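How to Turn One Long Bathroom Recording into Training Segments You Can Trust

Tegwen Lloyd, 31/08/2022

Our toilet-cleaning policy was trained on 63 teleoperated recordings, and for most of August it was very good at approaching the toilet and very bad at everything that came after. The trouble was in how we had chopped the recordings up. What follows is the method we ended up with, written down so that I don't have to explain it to Wael Bennani a third time.

You need synchronized video from the head and both wrists, gripper positions, and a labeling tool. We use Katden. Anything with a timeline will do.

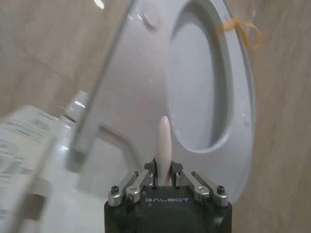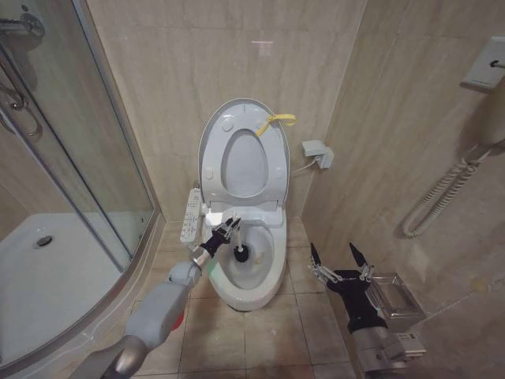
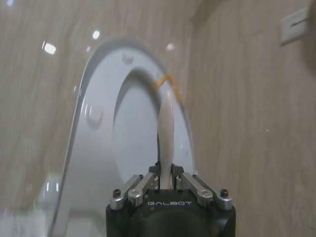 1. Sync before you label. Pick an event that shows up in both the video and the gripper log, such as the jaws closing on something solid. Line up every stream on it. If your wrist video lags the log, every label you place afterward will be wrong by the same amount, and the model will learn it faithfully.

2. Watch the recording once without touching anything. This is dull. Do it anyway. Effie Halliday skipped it on her first batch and labeled a long pause as "scrub" when the operator was just thinking.

3. Cut at contact changes. We used to cut by time, in equal slices, and the slices began and ended wherever they pleased. Now a segment starts when a hand touches or lets go of something, or when a held tool meets a surface. "Reach for seat" ends at the grasp. "Lift seat" starts there. If you can't decide which side of the line a frame belongs on, give it to the earlier segment and move on with your life.

4. Label each arm separately. One hand may be busy with a brush while the other has nothing to do, and "nothing to do" needs a label too. We call it "hold." Before we had it, the policy assumed that an unused arm was an arm awaiting instructions, and supplied its own.

5. Choose the camera for each cut. Use the wrist view for grasps on thin things like a seat ring. Use the head view for where a tool is going. When the two disagree, go back to step 1, where the mistake probably is.

6. Keep the names boring. Verb, object, done. We allow 13 labels. Rania Amrani's draft list included "tentative seat engagement," and it was a sad day when we deleted it.

7. Throw out the short ones. Anything under five frames is nearly always a slip of the mouse. Look at it, merge it with its neighbor, save.

8. Have a second person relabel a handful of recordings blind. If your cuts and theirs land in different places, the rule is vague and needs rewriting. Ours for "scrub" took several tries, mainly because Nantana Kongkaew and I have different ideas of what counts as scrubbing.

We finished with 1,372 segments. Retrained on those, with no change to the network at all, the policy got past the seat and into the brushing on most of its trials. It still stalls when it has to put the brush back. I suspect the "release" label, which I wrote, so that will be a quiet fix.

One warning about export: Katden rounds timestamps by default. Turn that off in the project settings before you send anything to training, or enjoy doing step 1 again.

Related
Gripper Logs: What the Columns Mean
Setting Up a Project in Katden
Why Manole Drops Things
Blind Relabeling, Part 2
Ponel Export Notes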